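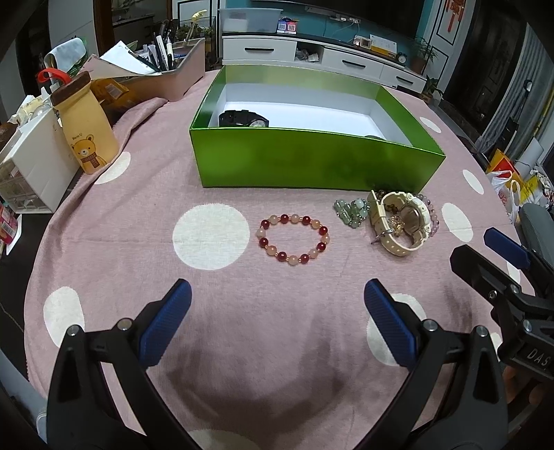 The blue pads on the grippers wear out faster than anything else on them, and I have now changed enough sets to have a routine. I'm writing it down mostly so I stop relearning it.

I have a pair from the Pivico kit, one for each hand. The jaws are black and the textured pads sit on the inner tips. When the pads are good, a bead bracelet comes off a tablecloth on the first try. When they are worn smooth, the beads roll and the strand slides back out. I don't go by how they look anymore. I drag a fingernail across the texture, and if it doesn't catch, the pad gets changed.

Wednesday evening I did both pads on the left gripper. The old ones had done 617 grasps by my log, fewer than the set before, which made it to 2,074. The difference is what I was picking up. The long-lived set spent its time on bottles and pens. The short one was nearly all jewelry, and watch clasps are hard on the texture.

Getting the old pads off is the slow part. I open the jaws all the way, peel from the tip toward the base, and rub off what's left of the glue with a cotton swab and alcohol. A blade is quicker but I nicked a jaw that way in February and the new pad never sat flat over the mark. I press the new one on, close the jaws on a folded piece of card and leave it overnight.

While the thing is out I check the screws at the base of the jaws. They back out a little with use. I snug them by hand and then work the jaws open and shut. If it feels stiff I have gone too far and I back off a quarter turn. Mine now get checked every 4 sessions – I was doing it every session and finding nothing.

After that comes zeroing. Jaws fully closed, set closed. Jaws fully open, set open. The Motia software will let you save these in either order, and if you swap them it says nothing at all until you play a session back and every grasp is inside out. I lost 2 sessions to that last winter.

My test afterward is the same each time: one bracelet laid flat, one tangle of beads with a watch in it, and an open box to put them in. The bracelet tells me about the pads. The tangle tells me about the screws, because a loose jaw twists when the weight hangs to one side.

I still need to order more pads. Sornska sells them in bigger packs, but theirs are a bit thicker and I'd have to zero both grippers again.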